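The Secondhand Server and the Promise of Tidiness

Every few years somebody tells me that computer parts have finally become simple. Snap it in, slide it home, no tools, no swearing. The pitch this time came from Penrose, a refurbishing outfit in Darnitz that takes in retired office servers, swaps what needs swapping and sells the rest by the piece. I went in November with a notebook and low expectations.

The case for hardware that comes apart easily is a good one on paper. Machines get thrown out whole when one part fails. If the part could be pulled in seconds, the argument goes, the rest would stay in service for years. Penrose says its shop moved 3102 pieces last year, and I have no reason to doubt the number. I do wonder how many of them came back.

The star of any such demonstration is the drive caddy, the plastic tray that lets a hard drive ride in and out of a chassis. People in the trade talk about caddies the way cooks talk about pans. They also lose them constantly, and a server sold without its caddies can cost its buyer a week of hunting for the right ones.
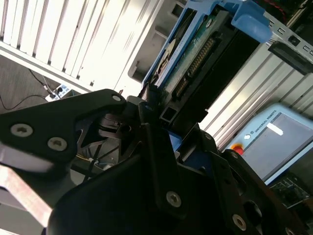

By Fidel Montecinos

The light-blue ones are easy to find on a crowded bench, I'll give them that. There's a chunky latch tab, and with the drive turned underside out you get a look at the green circuit board and the row of gold pins that do the talking. It looks friendly. My trouble is with the word "universal," which I heard often that morning and which seems to mean "fits most of what we happen to have."

Fongchan Thongsuk runs the parts side of the shop and was patient with me. I asked how many kinds of caddy she keeps. "Nineteen," she said. "Seventeen of them are almost the same." Almost is where the money goes. A tray that sits a hair too proud won't lock, and a customer who forces it will be on the phone by lunch.

She would like the manufacturers to agree on one tray. So would everyone who doesn't manufacture trays. Grestenov, a distributor that sells new caddies at prices I found hard to look at, told me by email that its designs "reflect the needs of each platform." I read that several times and still couldn't tell you what a platform needs from a different latch.

Then there is the matter of where parts live once they're out of the machine. The old answer was a cardboard box and some antistatic bags. The new answer is a board with a place for everything, and I'm told it will change how small shops work. I've been told the same about label makers.

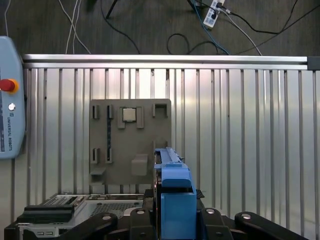

Loose processors are the part I'd worry about most if I ran a shop like this. They are small, they are easy to scratch, and a used one can go for the price of a good dinner or for 400 dollars, depending on what is printed on it. So I was prepared to like the cradle on the gray fixture board, where a square silver chip stands between two tall posts with its metal face in plain view. You can tell at a glance that the spot is taken. Whether a tired person reaches for that spot at six in the evening, or sets the chip on the nearest flat surface, is a question the board can't settle.

Thongsuk thinks they will. She used a similar setup at Todness, her last employer, and says the staff grumbled for a month and then wouldn't work without it. I asked whether anyone there had measured the difference. She laughed and said they were too busy selling memory.

A holder made to fit one shape is a fine thing until the shape changes, and in this business it does. Penrose will be replacing its fixtures as processors get bigger, and I didn't see that cost on the sheet they handed me. Nor did I see any figure for the hours spent sorting trays that are almost the same.

I bought a used drive on the way out, caddy included. It didn't fit the server in my basement. Thongsuk has offered to exchange it, and I'm told the next one will be universal.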